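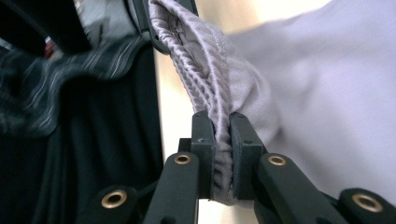 Hand-held gripper closed on a fold of a lavender-gray garment, clothing set.

Collecting examples for Simura: common questions

How many examples do I need to record?
The clothing set needs 2,523. Each collector is asked for 500, spread over different garments.

What counts as one example?
One grasp, from open jaws to release. Start a new recording for the next garment.

Do failed grasps count?
Yes. Mark them "missed" and upload them with the rest.

Can I use my own closet?
Yes. Leave other clothes hanging where they are.

When are uploads due?
By 30th June. The next round opens in November.

Who do I contact about a damaged gripper?
Azadeh Alipour at Kunar.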